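Ultcombe Home Water Softener
Installation and Owner's Guide
Section 4: First Start-Up and Setting the Regeneration Cycle
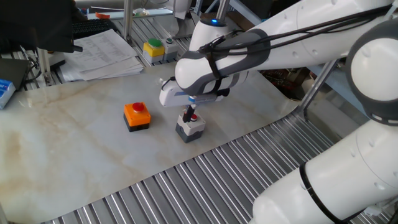 Complete this section only after the softener has been connected to the main water line and the drain hose has been secured as described in Section 3. The procedure requires one person and should be carried out at a time when no other water is being used in the house.

Before You Begin

Confirm that the following items are at hand:

- The installation record card supplied in the document pouch
- Water softener salt in pellet or crystal form
- A clean bucket
- A hardness test strip, or the most recent water report from your supplier

Rock salt must not be used in this model. It contains material that does not dissolve and will collect at the bottom of the brine tank.

CAUTION: The bypass valve must be in the BYPASS position before power is connected. Opening the supply to an empty resin tank at full pressure may force resin into the household plumbing.

4.1 Filling the Resin Tank

1. Check that the bypass valve is set to BYPASS.
2. Open the cold water faucet nearest the softener. A laundry sink or bathtub is preferred. Do not use a faucet fitted with a fine screen unless the screen has been removed.
3. Turn the bypass valve slowly toward SERVICE until water can be heard entering the tank. Stop at this point.
4. Allow the tank to fill. Air will leave through the open faucet, and the flow may sputter.
5. When the flow is steady, turn the bypass valve fully to SERVICE.
6. Let the water run for 3 minutes, then close the faucet.
7. Inspect each connection for leaks. Tighten by hand only. If a leak continues, return the valve to BYPASS and refer to Section 3.

NOTE: Water drawn during the first few minutes may be slightly cloudy or amber in color. This comes from new resin and is harmless. Continue running the water until it is clear.

4.2 Preparing the Brine Tank

1. Remove the lid and make sure that the float moves freely inside the brine well.
2. Pour 2 gallons of clean water into the tank. Do not pour water into the brine well itself.
3. Add salt until the tank is half full. The salt level should never rise above the top of the brine well.
4. Replace the lids of both the well and the tank.

The tank needs to be filled with water by hand on this one occasion. The control valve adds the correct amount after every later cycle.

4.3 Connecting Power and Setting the Clock

1. Plug the power adapter into an outlet that is not controlled by a wall switch.
2. Wait for the control valve to find its home position. The display will show dashes during this time. Do not press any key.
3. When the clock appears, hold SET until the hour flashes.
4. Use the arrow keys to choose the hour and press SET to confirm. Repeat for the minutes.
5. Check that the day or night marker is correct. An incorrect marker will cause the unit to regenerate during the day.

The clock is kept by an internal battery during short power failures. After a longer failure, the time must be set again, but the hardness setting will be retained.

4.4 Entering the Water Hardness

1. Press MENU until HARDNESS is displayed.
2. Enter the hardness of your water in grains per gallon. If your report gives the figure in milligrams per liter, divide it by 17.1.
3. Press SET to store the value.

The factory setting is 19 grains per gallon. Households on a private well should have the water tested for iron before relying on this setting. If iron is present, contact the service desk for an adjusted value.

4.5 Running the First Regeneration

1. Hold REGEN until the motor starts.
2. Observe the drain hose during the backwash stage. Water should flow freely with no kinks in the line.
3. Leave the unit to complete the remaining stages. Avoid using hot water during this period, as untreated water may enter the heater.
4. When the clock returns to the display, open a cold faucet briefly and test the water with a strip.

CAUTION: Do not unplug the unit while the motor is turning. The valve may stop between positions and allow water to run to the drain continuously.

If the test strip still shows hard water, check that the bypass valve is fully in the SERVICE position and repeat the cycle once. If there is no change, do not raise the hardness setting. Call the service desk.

4.6 Completing the Record Card

Write the installation date, the hardness value, and the serial number on the card. The serial number is printed on the label at the rear of the control valve. Return the card within 30 days to register the product, and keep a copy with this guide.

Questions about registration may be addressed to Despina Shehu, Customer Records. Technical corrections to this guide should be sent to Nermina Bošković, Product Documentation.

Continue to Section 5: Routine Care and Salt Refills.

Revised June 8, 2024

Filed under: Owner's Guides, Water Treatment, Installation
Was this section helpful? Yes (19) No (2)
Contact the Service Desk | © Ultcombe | Back to top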